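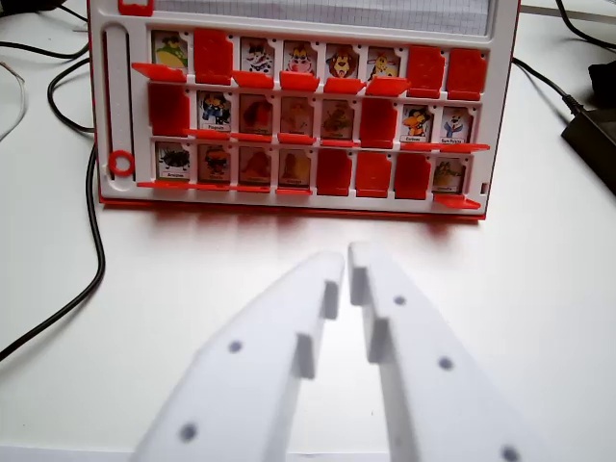 Newsletter > Research Notes > Manipulation

Reading flap state from the wrist: results from the April board trials

The manipulation group at Hirkico has finished the first full round of trials on hinged-flap boards, and the write-up is now with internal review. This item summarizes the method, the main numbers and the open problems. Genowefa Michalski ran the trials and wrote the analysis code. Questions on either should go to her through the group list.

Background

The task is a character-guessing board game of the familiar kind: three rows of eight slots, each slot holding a picture card, each card with a red flap that can be raised to cover it or folded forward to expose it. A policy receives a target state for the board and must bring the flaps to it, one at a time, with a two-finger gripper. The game itself is not played. Questions and answers are handled upstream by a script that emits the target state, and nothing in the work reported here depends on the rules.

The board was chosen for three properties. The flaps are small compared with the fingers, so approach error matters. They sit close together, so a sloppy contact disturbs a neighbor. And every slot has a discrete end state that can be scored without judgment calls, apart from flaps left partway through their travel, which are discussed below.

Earlier work in the group, under the project name Illey, used a fixed overhead camera and a calibrated board position. That setup reached acceptable success rates but failed whenever the board was bumped, and on a light plastic board that happens often. The current project, Zolora, drops the fixed camera and the calibration and uses the wrist camera alone.

Method

The policy is split into two parts. The first is a state reader, which takes a single wrist view from a standoff pose and returns one of three labels for each slot: covered, open or uncertain. The second is a contact policy, trained by imitation, which takes the live wrist view, the index of the slot to be changed and the direction of change.

The state reader does not try to recognize the characters. An early version did, on the theory that a recognized face is strong evidence for an open flap. In practice the cards vary too much in how they present. Some are bright and high in contrast, and others look dim and reddish from the same viewpoint, with the artwork washed out. The recognizer marked many of the dim cards as covered. The name labels offered no help, being too small to read at standoff distance. The present reader works on the slot opening and the ledge below it. An open slot has a flap projecting forward under the card, and a covered slot does not. Both cues are scored separately and must agree before the reader commits to a label. Disagreement returns uncertain.

An uncertain label triggers a second view from a pose shifted sideways by a fixed offset. If the slot is still uncertain after the second view, the attempt is logged as a read failure and the contact policy is not called.

The contact policy was trained on 661 teleoperated demonstrations. Each covers one flap and one direction of travel. Demonstrations were collected with the board upright on a white tabletop, at orientations drawn from a fixed list, and the operator was given the slot index by the collection software. Operators were told to use a single finger for opening and to keep the other finger clear of the adjacent slot. Closing was left to operator preference, and this turned out to be a poor decision (see Open problems).

Augmentation was limited to brightness, a small crop shift and color jitter on the red channel. The last was added after the pilot, in which the reader latched onto the exact shade of the rim and degraded under the warmer lights in the second lab.

Evaluation

The evaluation set consists of 121 board episodes. In each, the board begins in a random state and the system is given a random target. The board is moved by hand between episodes within a marked region, with no recalibration. An episode is a success only if all twenty-four slots match the target at the end, as scored by a person who does not see the system log. A flap resting partway is scored as a mismatch whichever way it leans.

Of the 121 episodes, 81 ended in a full match. The remaining 40 were sorted by first cause of failure:

Read failure after two views: 6
Wrong label, reader confident: 5
Contact with the wrong flap: 9
Correct flap, incomplete travel: 16
Board displaced past the marked region: 4

The reader was also tested alone on 1,000 held-out wrist views drawn from the collection runs. Results per slot are in the review draft. The overall pattern is that errors concentrate in the outermost columns, where the viewing angle is steepest and the ledge cue is partly hidden by the flap next to it. Covered slots inside a run of covered slots are read more reliably than covered slots with open neighbors on both sides.

Comparison with Illey should be made with care. The older system was scored per flap and not per board, and its episodes used a clamped board. Michalski reran the Illey checkpoint on the current protocol as a sanity check. It did not complete any episode in which the board had been moved by more than a finger width, as expected from a system that assumes a known position. The rerun appears in the draft as an appendix only.

What the failures look like

Incomplete travel is the largest group and has one dominant form. The finger makes contact near the hinge instead of near the free edge, the flap rotates partway, and the finger slips off. The policy then withdraws as though the motion had finished. From standoff, a half-rotated flap shows some card and some red, and the reader returns uncertain or open depending on the angle. Retrying helps in those cases where the reader reports uncertain. Where it reports open, the episode ends with the flap in the wrong place.

Wrong-flap contact is more evenly spread. In most of these episodes the finger pushed the correct flap and then brushed the adjacent one while withdrawing. The demonstrations include few clean withdrawals, as operators tended to lift and move to the rest pose in a single motion. With flaps already lying forward in the row underneath, the path out is narrower than the path in.

Displacement episodes all began with a closing motion on the top row. Pushing high on an upright board produces the largest tipping moment, and the base slides before it tips. No board fell during the evaluation set. Two fell during collection and those demonstrations were discarded.

Ablations

Removing the ledge cue from the reader, leaving the slot opening alone, raised the count of confident wrong labels and left the other categories nearly unchanged. Removing the second view raised read failures and had no other measurable effect. Feeding the contact policy a crop centered on the target slot, in place of the full wrist view plus index, reduced wrong-flap contact and increased incomplete travel. The crop version loses sight of the fingers late in the approach, which probably explains the second result, although this has not been tested directly.

A version with no explicit reader, in which the contact policy decides for itself whether a slot needs changing, was trained on the same demonstrations. It frequently opened flaps that were already open, pressing them down against their stops, and was dropped after a short pilot.

Open problems

Closing motions need a consistent demonstration style. The training data currently mixes a one-finger lift with a two-finger pinch, and the policy sometimes begins one and finishes with the other. Collection will be repeated for closing only, using the lift, and the pinch demonstrations will be held back for a separate run.

Finger geometry is the second item. The present fingers are wide for this slot pitch, and the raised inner pads help with the pinch but do nothing for the one-finger motions. A narrower tip has been drawn. Whether it is stiff enough at the free end is unknown, and changing the tip also changes how the fingers appear in the wrist view, so some demonstrations will have to be collected again whatever the outcome.

Third, the reader has no notion of a partial state. Adding a fourth label is simple in code, but the labeling guide has no agreed threshold for where open ends and partial begins. A draft threshold based on visible card area was tried on a subset of the held-out views. Two annotators disagreed often enough in the top row that the draft was withdrawn.

Finally, the tests cover one board model in one color scheme. The Rao lab has offered a second model with taller flaps and a stiffer hinge. Trials on it will use the existing checkpoint first, with no new demonstrations, to see how much of the contact behavior carries over.

Availability

The reader code and the evaluation script are in the Zolora repository under the flap branch. The demonstrations are on the group share, with the discarded episodes kept in a separate folder. Anyone using the evaluation script should set the slot order flag explicitly, as the default still follows the Illey convention and numbers the bottom row first.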